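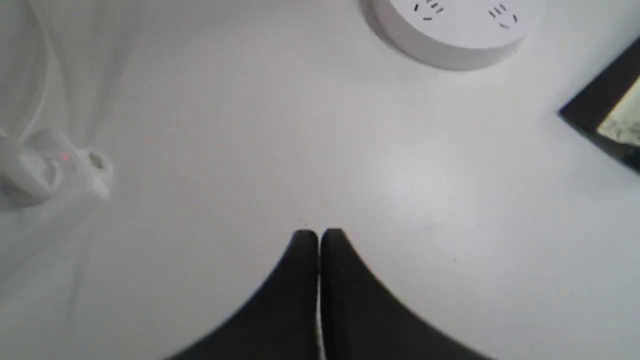

white top, smooth surface

Search the boards Search Advanced

Yellowing on a white painted desk top – what clear coat?

Posted in Finishing & Paint, November, by pinchpleat

Ok so quick one bc I have the second desk to do this weekend. Painted my daughters old desk white last spring. Fleltico satin enamel, two coats, then an oil poly over it. Looked great for a month. Now it's the color of weak tea wherever the lamp hits. Do I sand back to the paint or start over? And what goes on top so this doesnt happen again?

gravelhound wrote:
Oil poly ambers. Always will. Water based next time. Sand it, prime with shellac, repaint.

marl_54 wrote:
Why top coat at all? Enamel is a finish. I have a kitchen table in plain enamel, no clear, kids eat on it every day. Let it cure a full month before you put anything on it and you're fine.

gravelhound wrote:
A month. Nobody waits a month for a desk.

marl_54 wrote:
I do. It's a desk, go use the dining table.

pinchpleat wrote:
lol we've been at the dining table since September. So shellac primer even if I sand most of the poly off? The can is $71 at the Stererham store, kind of hoping to skip it.

tuesdaybench wrote:
$71 for a gallon maybe. You need a quart for a desk top, less. Don't skip. I skipped it on a dresser and got yellow blotches through three coats of paint. Three.

oldferry wrote:
Going to disagree with everybody. Scuff sand the poly, bonding primer, paint, done. Shellac is for knots and tannin, and OP's problem is the clear coat, which will be under the paint. What is there to bleed?

tuesdaybench wrote:
Pine desk? If it's pine there's knots.

pinchpleat wrote:
It's MDF I think. Heavy, fuzzy on the underside where a screw pulled out.

tuesdaybench wrote:
ok then oldferry is right, bonding primer. Seal the cut edges though, MDF edges drink paint.

gravelhound wrote:
I'd still use shellac. Smells bad, dries fast, sticks to anything. But fine.

pinchpleat wrote:
What grit for the scuff? I have 80 and 220 and a stack of worn out 500.

oldferry wrote:
220. Put the 80 away. Wipe it down, let it dry, prime. 220 again by hand between coats, light. Foam roller, not a brush – brush marks on a white top will drive you nuts every morning when the sun comes in low.

marl_54 wrote:
And leave it alone overnight. No laptop, no mug. Rubber feet are the worst, they grab the paint and pull.

pinchpleat wrote:
Guess how I found that out on the bookshelf. Thanks all, going with bonding primer and no clear this time. Will report back if it goes wierd.

Related topics
Water based poly went cloudy, can I save it?
Filling screw holes in MDF
Chae chalk paint vs regular, worth it?
Bemidstead swap meet, tools and leftover paint
Roller left lint in the last coat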